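Home | Forums | Kit & Automation | Buying Advice | Search | Log in

Budgeting for a first gripper setup, what have I forgotten?
Posted in June by kettle_and_cog
Last updated: 9.14pm

kettle_and_cog wrote:
Hello all, long time lurker, first time asking for money advice. We're a tiny spice blending outfit in Nadville (5 of us, on a good week) and I've been given the job of working out what it would cost to get an arm doing some of the fetching and carrying on the packing bench. I've got as far as a hand-held gripper so we can record the moves ourselves, and a quote from Hindel for the arm, which made me go and have a sit down.

My list so far is below, please pick holes in it!

1. The bench. I was going to budget for a proper matt worktop but we've got a perfectly nice pale wooden table already, smooth and flat, and I'd like to keep it. My only worry is the shine, you get a washed-out patch across the middle where the light lands on it. Do I need to put money aside for a mat or better lamps?

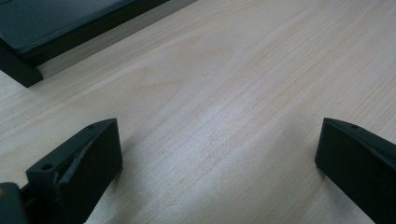

2. Fingers. The black plastic ones seem fine to me. Kilari do a spare pair for £117 and I've put down 2 pairs, which my other half thinks is mad.

3. Lighting. Nothing yet, see number 1.

4. Training days. No idea. Help.

5. Pots and glasses to practise with. I've put zero because we've got cupboards full.

oldbeltdrive wrote:
Don't buy a mat. Everyone buys a mat and then it rucks up at the corners and you're forever pressing it down. Move the lamp, that's free. I'd have one spare pair of fingers and put the other £117 towards a better power supply.

kettle_and_cog wrote:
Ooh, free is my favourite price. I'll have a go with the lamp tomorrow before I open.

mushi_fan_88 wrote:
Going to disagree with oldbeltdrive here. We went round and round on lamps at our place and in the end a cheap dull cloth over the bench sorted it in an afternoon. And definitely keep both spare pairs! You will drop one down the back of something, I promise you.

Also have you looked at the Mushi arm instead of Hindel? It's slower but the support people ring you back, and I'd pay extra for that alone.

oldbeltdrive wrote:
It's slower AND it's got less reach. Fine for a hobby, I wouldn't plan a packing bench round it.

mushi_fan_88 wrote:
Five people blending spices don't need a racing car, do they.

kettle_and_cog wrote:
Now now. I did look at the Mushi, and the difference was £960 once I'd added the stand, so I'm properly torn. The other thing I keep changing my mind about is what we ask it to carry, as that decides the fingers and everything else.
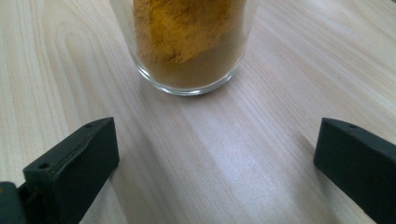 My boss wants the budget done on glass, and I'd been pricing everything up for plastic tubs, so half my sums need doing again. Glass means softer pads, spares of the glasses themselves, and a bit set aside for clearing up. With a straight-sided tumbler like that one there's plenty of gap either side when the fingers are open, so I don't think I need the wide jaws, but the yellow powder in it is what's keeping me up. If one goes over we've lost the product and probably the afternoon too! Would you budget for lids, or is that me being a worrier?

oldbeltdrive wrote:
Lids. Every time. Cheapest thing on your whole list.

grumbling_solder wrote:
I'd go the other way and do all the practice with empties until you trust it, then decide about lids. They change how tall the thing is and you'll end up recording all your moves again, so put that time in the budget if you do go for them. As for training days, whatever the seller tells you, double it.

mushi_fan_88 wrote:
Agree on doubling it. Don't agree on empties, a full glass handles differently and you want to find that out early. Use rice or something.

kettle_and_cog wrote:
Rice! Yes, that's going in, we've got sacks of it. Right, so I'm keeping the table, trying the lamp first and the cloth if that's no good, and pricing lids as a separate line so the boss can argue with it. Still dithering over the second pair of fingers. Has anyone had the Kilari ones crack on them?

grumbling_solder wrote:
Not crack, but the screws work loose. Get a little tub of spare screws when you order, they charge silly postage on their own.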